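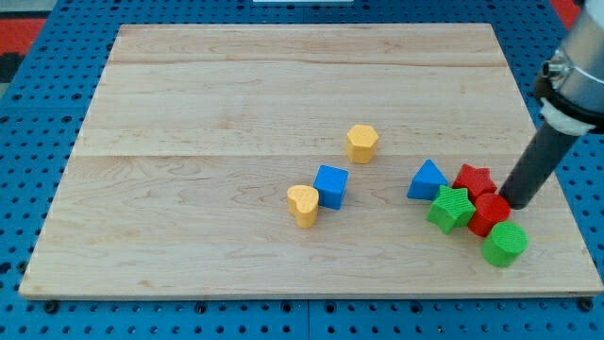

Drodik, el curso de email marketing de Amparo Urquijo: reseña

Compré Drodik en febrero, a las dos de la madrugada, que es cuando se compran estas cosas. Costaba 115 euros – antes 2218, según un tachado en rojo que sigue en la página a día de hoy.

Son 56 vídeos repartidos en 4 módulos. El primero va de mentalidad y se puede saltar sin remordimientos, salvo que a uno le apetezca oír la palabra abundancia antes del desayuno. El segundo, sobre cómo segmentar una lista pequeña, me parece lo mejor: Urquijo abre su propia cuenta y borra suscriptores inactivos con una alegría contagiosa. Yo borré a media familia.

Las plantillas de asunto son otra historia. «¿Te has olvidado de mí?» la he recibido ya de tres tiendas y de mi dentista.

El módulo de automatizaciones usa Hidach, y si trabajas con otra herramienta te toca traducir los menús por tu cuenta. El soporte lo lleva Ruth Lozano, contesta en el día y no intenta venderte la mentoría – al menos a mí no.

Para quien empieza con una tienda pequeña, lo recomiendo a ese precio. Si ya mandas boletines cada semana, pide solo el segundo módulo, que se vende suelto aunque el enlace esté escondido al pie de la página.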